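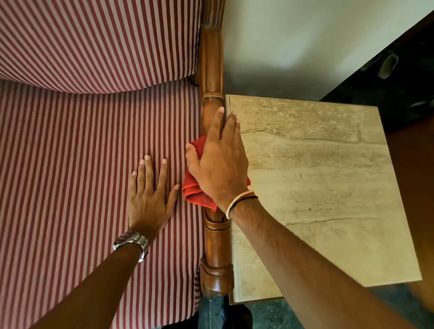
Wood Frames and Striped Seats: Your Questions
15/08/2026, by the Plurska furniture desk

Do I need a special polish for varnished armrests?
I doubt it. Most of what Puron and Ena sell for this job is scent and shine. Try a microfiber cloth first, barely damp, then a dry one.

How do I get dust out of carved rings?
Fold the cloth and work the edge around each groove. Brushes sold for "turned wood" look a lot like old toothbrushes to me.

Will a red cloth bleed onto pale stripes?
The label may say it won't. Labels say plenty. Rub it wet on a white rag before it goes near the seat.

Can I use the same cloth on a marble side table?
With plain water, sure. Skip vinegar, whatever your neighbor swears by. It etches marble and travertine.

Is a 3-step restoration kit worth it?
For dust and fingerprints, no. If the varnish is flaking, I wouldn't trust a kit with that either.

Related
Ishida stain remover: does it do anything?
Do fabric protectors wear off?

Contact | © 2026 Plurska | Back to top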